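Inicio | Equipos | Guías de compra | Preguntas frecuentes | Contacto

Preguntas frecuentes sobre la compra y el presupuesto de una pinza robótica

Respuestas preparadas por Suryani Sopacua, oficina de planificación de Limik. Revisado el 24 Jul 2023.

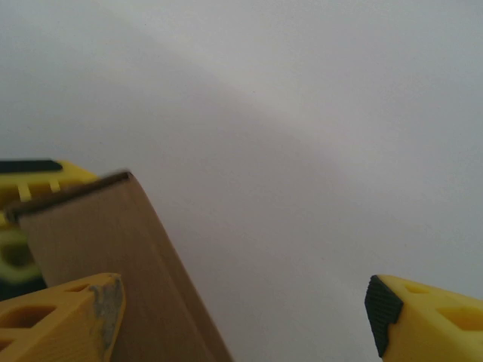 Antes de pedir un presupuesto

¿Qué datos tengo que enviar para recibir una oferta?

Necesitamos las medidas de la pieza más pequeña y de la más grande, el peso máximo, el material y una foto del lugar de trabajo. Si la pieza es plana, como un panel o una plancha, indique también el espesor y por cuál lado se puede tomar. Sin el espesor no podemos decir si basta la apertura estándar, y la respuesta tarda más.

¿Puedo comprar solamente la pinza?

Sí. Muchos talleres ya tienen el brazo y nos compran la pinza con su placa de montaje. En este caso pedimos el modelo exacto del brazo y la carga que admite en la muñeca. De esta carga hay que restar el peso de la pinza y el de la cámara, si se monta una. Es el error más frecuente en las solicitudes que recibo.

Dedos y almohadillas

¿Los dedos de plástico duran menos que los de metal?

Depende del trabajo. Los dedos amarillos con estructura de celosía son ligeros y se cambian en poco tiempo. La punta es la parte que más sufre, y una punta con zona gris y rozada es motivo para revisarla, pero no siempre para cambiarla. Si la pieza resbala con la fuerza habitual, entonces sí se cambia.

¿La almohadilla de goma va incluida en el precio?

Va incluido un par de almohadillas negras con superficie estriada. Los pares de repuesto se presupuestan en línea aparte. El juego de repuesto de Stomon contiene 3 pares y cuesta 38 euros, sin IVA.

¿Cuántos juegos conviene poner en el presupuesto del primer año?

Para un solo turno, yo pongo dos. Para trabajo con cartón o con tablero sin lijar, cuatro, porque el polvo y los bordes gastan la goma más rápido. Lo que sobra sirve para el año siguiente, si se guarda en la bolsa cerrada y lejos de la ventana.

Costes y plazos

¿Qué gastos se olvidan con más frecuencia?

La placa adaptadora, el cable largo y las horas de puesta en marcha. Para la instalación en Belldale la placa y el cable sumaron 293 euros, y no estaban en la primera solicitud. Hubo que pedir una segunda aprobación y se perdieron varias semanas.

¿Se paga todo por adelantado?

Para pedidos de menos de 1.000 euros, sí. Para pedidos mayores se paga la mitad al confirmar y la otra mitad a la entrega. Las escuelas y los centros públicos pueden pedir otras condiciones por escrito.

¿Es posible hacer una prueba antes de comprar?

Sí, con piezas suyas. Envíe unas cuantas, también las defectuosas o dobladas, y nuestro técnico Lakmal Thambiah hará la prueba sobre una mesa de superficie clara y mate. Usted recibe el vídeo y una hoja con los ajustes. El envío de ida lo paga el cliente; la vuelta la pagamos nosotros.

¿Cuándo es mejor hacer el pedido?

Si el presupuesto de su centro se cierra en verano, pida la oferta en mayo como muy tarde. La oferta es válida durante sesenta días y los precios no cambian en este tiempo.

¿Alquilan equipos?

Por el momento no. Lo estamos estudiando para la gama Talukder.

Artículos relacionados
Cómo calcular la carga útil en la muñeca
Almohadillas Stomon: tabla de medidas
Gama Talukder: preguntas antes de la compra
Lista de control para la puesta en marcha
Condiciones de envío y devolución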